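Betreff: Re: [Kochgruppe] Linsen für das Sommeressen, Mengen und Töpfe

Hallo zusammen,

Kai Janssen schrieb:
> Ich habe die Liste von letztem Jahr noch einmal durchgesehen. Wir
> hatten damals die Linsen am Vorabend eingeweicht und trotzdem
> waren sie zum Teil hart. Muss das Salz wirklich erst am Ende
> dazu? Und reichen uns die großen Töpfe, oder soll ich bei
> Toom noch eine zweite Kochplatte holen?

zum Einweichen: Bei Tellerlinsen kann man das machen, nötig ist es nicht. Hart bleiben sie meistens, wenn sie zu alt sind oder wenn Essig oder Tomaten zu früh in den Topf kommen. Das Salz ist nach meiner Erfahrung nicht das Problem. Ich salze das Wasser von Anfang an leicht und schmecke später nach. Essig kommt bei mir grundsätzlich erst dazu, wenn die Linsen weich sind.

Den alten Sack aus dem Keller würde ich nicht mehr nehmen. Der lag schon im März letzten Jahres dort, und niemand weiß, wann er gekauft wurde. Ich bestelle neu, die Rechnung läuft wie gehabt über Fundport. Im Topf stehen dort noch 318 Euro, das reicht für Linsen, Gemüse und Brot.

Zu den Mengen: Für den Probelauf rechne ich mit 200 g trockenen Linsen, das geht in einem normalen Kochtopf. Dazu zwei Möhren, ein Stück Sellerie und eine Zwiebel, alles klein geschnitten und vorher in Öl angeschwitzt. Lorbeer mitkochen und am Schluss wieder herausnehmen.

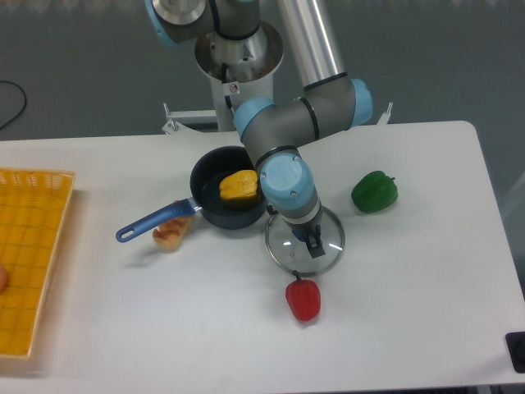

Foto: privat

Beim Kochen bitte nicht zu stark aufdrehen. Einmal aufkochen, dann Deckel schräg drauf und leise ziehen lassen. Nach einer halben Stunde das erste Mal probieren – bei frischer Ware kann das schon genügen.

Eine zweite Kochplatte brauchen wir meiner Meinung nach schon. Auf der vorhandenen dauert es mit dem großen Topf ewig, bis etwas kocht, und die Kartoffeln müssen ja auch noch irgendwohin. Kai, wenn du sowieso zu Toom fährst, nimm bitte gleich ein Verlängerungskabel mit. Das alte hat einen Wackelkontakt.

Offen ist noch, wer Suppenteller mitbringt. Die tiefen aus dem Vereinsheim sind an die Leute von Zolmont verliehen, und ich habe noch keine Antwort, wann sie zurückkommen. Wer zu Hause welche entbehren kann, schreibt bitte kurz an die Liste.

Viele Grüße
Birgit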